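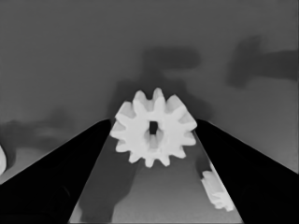 Wrist view, simulated, grayscale. Spur gear held between the two fingers, with part of a second gear at lower right.

Gear Handling: Collecting the Examples
Gallery page, Varkeo project. Posted 02/09/2020 by Kolbrún Bjarnason

Varkeo is our attempt to teach a two-finger gripper to pick up small gears and seat them on a shaft. The controller learns from recorded examples, so most of the work so far has been making those examples. We do it in simulation first. A person steers the arm with a hand controller, the simulator records the wrist view and the joint positions, and each run is saved as an episode along with a label.

This page is for the people at Goltex and Wavine who asked what the recordings look like. We will add to it as the part set grows. For now there is one entry, from the gear set.

Gear set, wrist view
The gear is nearly face-on, with a slight tilt that leaves some of its thickness showing on the lower side. The bore is square, so the angle of the gear in the fingers matters as much as its position. A round bore would slide onto the shaft at any angle. This one has to be turned to match, and a small error in the grip carries all the way to the insertion.

The teeth make the grip harder to repeat. A finger can land on the top of a tooth or partly in a gap, and the gear sits differently each time. We keep both kinds of grip in the set as long as the operator finishes the run.

Rendering
Everything is rendered in grayscale with soft lighting. The white parts keep fairly crisp outlines while the shadows are heavily blurred. We leave the shadows in. An early version without them trained faster and did badly on the bench, where the lamp throws a shadow from the arm onto everything. The version with shadows is the one we kept.

Loose parts
Extra parts are allowed in view. The model has to learn which gear it is holding and which one it can ignore, and a clean table would not teach it that. Start positions are drawn at random for every episode.

How a session runs
An operator records for 30 minutes and then takes a break. Usable episodes come out at roughly 14 per session — fewer when someone is new to the controller. Each episode ends when the gear is seated, when it is dropped, or when the operator gives up. Drops are saved under their own label and are not used for training yet.

Labels are checked by 2 people. If they disagree, the episode goes into a separate folder and Mészáros (our replay tool, named after the street the old office was on) plays it back at half speed.

Still to come
A set with shafts at an angle is planned for December. We also want the same gears in a darker finish, as white parts on a gray surface are the easy case. Pages for both will be linked from this one.

Requests for the episode files should go to Kolbrún. Please say which label groups you need — the full set is large and most people only want the seated runs.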